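Belmonte, la salle blanche : la galerie

Bonjour à toutes et à tous, et merci d'être passés par ici ! On nous réclamait depuis le mois d'avril des nouvelles de la grande salle du rez-de-chaussée, celle que les anciens de Belmonte appellent encore « la réserve », et comme je suis du genre à repousser ce qui demande un peu de tri, la page a pris du retard. La voici enfin, et je l'ai faite avec beaucoup de plaisir.

Pour ceux qui n'ont pas suivi, la salle a servi pendant 20 ans à tout ce qu'on ne savait pas mettre ailleurs : les cartons d'archives, les chaises dépareillées, le vieux piano de Neltcombe (il est reparti chez lui, il se porte bien). Il a fallu six samedis pour la vider, puis encore une bonne semaine pour les murs, que Milagros Abella voulait blancs et rien d'autre. J'avais défendu un petit jaune paille, j'ai perdu, et je reconnais volontiers qu'elle avait raison : la pièce est basse, et tout ce blanc lui donne un air qu'elle n'avait jamais eu.

Côté dépenses, nous nous étions fixé 1 000 euros et nous finissons à 1 134, peinture et quincaillerie comprises. Yogesh Dhillon tient le détail des factures à disposition de qui voudrait y jeter un œil, il suffit de lui écrire un petit mot. Les tuyaux du plafond restent apparents, la question revient souvent, et j'avoue que je m'y suis attachée !

Bonne visite, et à très bientôt dans la salle, la vraie.
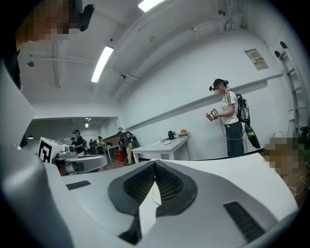
La salle côté échelle, avec ses murs blancs, ses tubes fluorescents et les tuyaux au plafond.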